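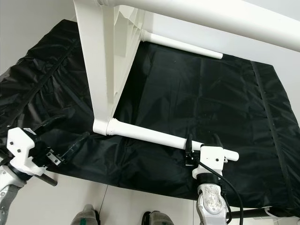

Re: [deformables-list] Fabric cover task, labels for two-handed holds

From: Ladi Ugwu
To: deformables-list
Sent: Tuesday, 9:40

Dear colleagues,

Thank you for the comments on the September draft. The question quoted below was raised by the Rudard group, and the answer affects how the results table should be read.

> The draft reports one success rate for the fabric cover task. In the
> Genside set, each gripper was labeled by itself. In the Plevia set, the
> label describes the pair. Were the two sets merged before training? If
> so, how was a clip labeled when one gripper held cloth and the other
> held the frame?
>
> We also ask whether the black covers were kept in the test split. Our
> own depth readings on dark, shiny cloth have been poor.

The two sets were merged. Before merging, all Genside clips were relabeled by pair, following the Plevia rules. The attached still shows the case in question: the left gripper pinches a fold of the black cover while the right gripper is closed on the lower white crossbar, near its rounded end. Under the pair rules this is marked "cloth-rigid." The earlier labels gave only "grasp" for each side, and the model had no means of telling this hold from one in which both grippers have cloth.

The merged set contains over 3,000 clips. Of these, 568 are cloth-rigid. We held back 200 cloth-rigid clips for testing and did not use them to select the model. With pair labels, the model named the correct hold in 171 of the 200. With single-gripper labels and the same training schedule, the figure was 118.

Black covers remain in the test split. We share the concern about depth. The method takes color images only at this stage, so the numbers above do not depend on depth readings. Folds and creases in dark cloth are still a source of error, and 9 of the missed clips show a pinch on a gathered edge that the model read as a hold on the frame.

The results table will be divided by hold type in the next draft. Groups that have already cited the single success rate are asked to wait for the revised table. The Effiong baseline will be run again on the same split, and its figures will be added in a separate column.

Corrections to the labels may be sent to this list, with the clip name in the subject line.

Regards,
Ladi Ugwu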